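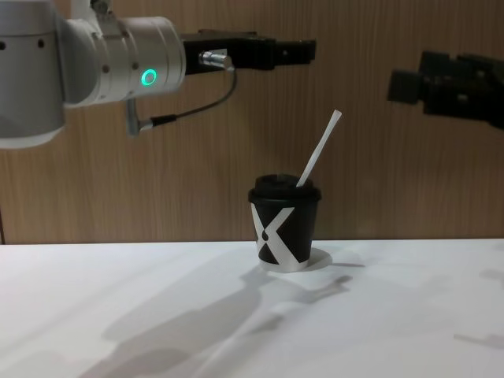
Robot arm and black gripper, green ring light lit.

From: Ida Lindemann
To: parent-founders list
Date: May 23, 2019
Re: Second round forms, Zakusum start-up loan

Abdelilah Berrada wrote:
> I sent in the first form for the Zakusum loan in April and have now
> been asked for the second one. It wants a cost per unit and a test
> report. My product is a bib with a clip, and so far I have sewn
> them all myself at the kitchen table. Do I put down my own hours?
> And does the test report have to be finished before I apply, or is
> a booking enough? Mattes said a booking was fine but he applied
> under the old rules.

Hello Abdelilah,

I went through the second round with the Drullus cup holder for pushchairs, so I can answer most of this.

1. Own hours. Yes, put them down, on a separate line from materials. I left mine out the first time and the form came back. They want to see what a unit would cost if you paid somebody else to make it.

2. Batch size. Give the cost for two sizes of batch. I used 200 and 568. The second is an odd number, but it was what fitted on one pallet from Albers and they accepted it without comment.

3. Test report. A booking is enough for the form, but the money is not paid out until the report is in. Ask the lab for a letter with the date on it. An email was not accepted in my case. Allow six weeks, and longer if the clip has to be tested apart from the cloth.

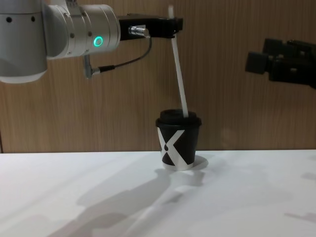 4. Quotes. You need three for anything you buy in. Arne Schwerdtfeger got away with two for his Zedent night light, but he had to write a page explaining why. It is less work to find a third supplier.

5. Childcare costs. These can go in if they fall within the months of the project. Put them under "other" and keep the receipts.

I don't know about the trade mark fee. Octavio Huenchumán asked them about it last month and may have had a reply by now. Octavio, could you post it here if so?

I can send you my cost sheet with the figures taken out. Write to me off the list and say which format you need.

Regards
Ida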